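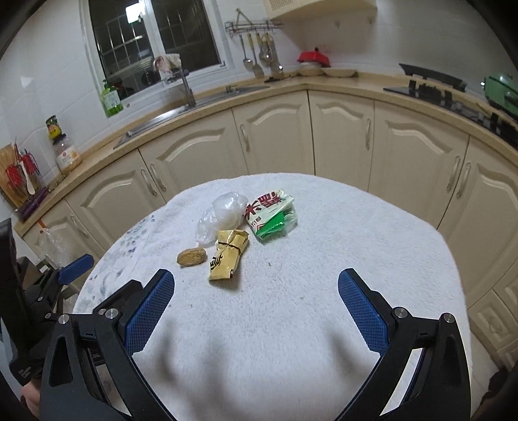 Lanwood walking group for disabled adults to go ahead, but funding runs out in December

17 August 2022

A new weekly walking group for disabled adults in Lanwood will start next month, organizers have confirmed, although it is still unclear who will pay for it once winter arrives.

The program, run by local charity Codau, has 51 people signed up. Each will be offered a short supervised route on the Brustuvau trail, with a longer one for those who want it. Transport is included for now.

The town has put in $4000. Codau's own budget shows that the minibus alone costs $185 a week, and that figure leaves out the driver. The grant also has to cover insurance, first aid training and a part-time coordinator. By the charity's own math, the money is gone by December.

Feven Abera, who runs Codau, said she was confident more support would come.

“People have waited a long time for this and we weren't going to make them wait for a perfect budget,” she said. “We've had good talks with the town and with local businesses.”

She did not say which businesses. Asked whether anything had been promised in writing, she said it was too early to go into that.

Lanwood has been here before. A swimming session at the Prantl center was launched with a similar announcement and ended after 17 weeks when its grant was not renewed. The town promised a review – it has yet to be published.

There are also questions about the trail. Two of its gates are too narrow for many power wheelchairs, and the town says only that replacing them is “under consideration.” Until then, wheelchair users will start from the north parking lot, where the path is paved but considerably shorter.

Sign-up remains open at the Codau office.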